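Pramora Wood Care Oil, 300 ml

Food-safe oil for wooden and bamboo things in the kitchen and in the hall. Made by Bustine in small batches.

Pramora is a thin oil without color and almost without smell. It goes into dry wood quickly and leaves a soft, matt surface. We developed it first for our own repair workshop, where customers were bringing salad bowls and spoons which had become gray from the dishwasher. Later they began to ask for a bottle to take home, so now we sell it.

What is in the bottle
Refined linseed oil and a small part of carnauba wax. There is no solvent and no perfume. If the wax has settled, please shake the bottle well. In a cold room it can look cloudy, and this does not change the quality.

How to use
Wash the wood by hand and let it dry overnight. Put a little oil on a cotton cloth and rub along the grain. Wait 30 minutes, then wipe away everything that stayed on the surface. For very dry wood, repeat the next day. A new bowl normally needs 2 coats, an old one can take more.
Please spread used cloths flat outdoors to dry, or put them in water. Cloths with linseed oil can catch fire by themselves when they are left in a heap.

For which surfaces
Unpainted wood, bamboo, cork. On painted or lacquered wood the oil cannot enter and will stay sticky, so there a damp cloth is enough.
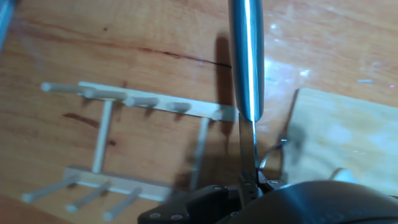
White rack with pegs
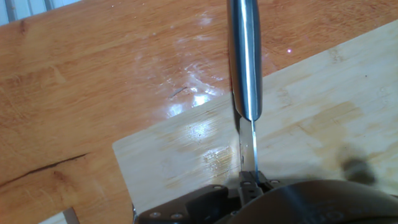 Bamboo cutting board

Bottle and refill
The bottle is brown glass with a metal cap. Customers near our shop in Lonitz can bring it back empty and we fill it again for a lower price. Please rinse nothing, water inside makes the oil bad.

Storage
Keep it closed and away from the sun. After opening, use it within 8 months. If it smells sharp or becomes thick like honey, it is too old.

Customer opinion
"I used it for my mother's rolling pin and the cracks are less dry now. I only wish the cap was easier to open with oily hands." Chiamaka Chukwu

Questions about your wood? Write to Tudor Ghiță in our workshop, he answers in the mornings.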